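Pedby says my recipe post "may infringe." Has anyone won an appeal?

jankab
Posted 15/07/2022
Hi all, sorry, this runs long! I've kept a little snack blog on Pedby for 11 years, and this morning one of my posts was hidden after a complaint from Brimenetti. They say they own the word I used in the title, which my grandmother used for her nut candy long before any of them were born. I have 5 days to respond. Do I fight it or just rename the thing?

teodor_n
Rename it, friend. I appealed one in October and got the same form letter back twice.

Waltraud T.
I'd be slower to give in, Teodor. A trademark covers using a name to sell goods, and Janka isn't selling anything, bless her. Ask Pedby for the registration number first.

teodor_n
Fair, but Pedby isn't a court, and they'd sooner hide a post than read one.

jankab
Thank you both, you're dears. 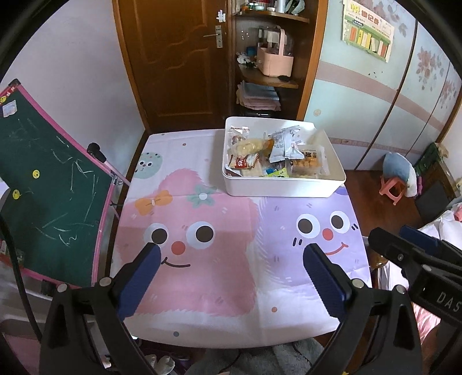
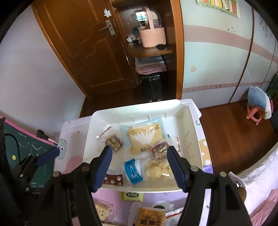

The complaint form wants me to say whether the pictures are part of the claim, and the notice only mentions the title. Would you send them in anyway? It's only a white tray of wrapped snacks, with a chunky nougat-like piece in a clear twist wrapper in the closer one, and I can't see what Brimenetti could object to there.

Waltraud T.
Leave them out and answer only what was claimed. Keep copies of everything, though!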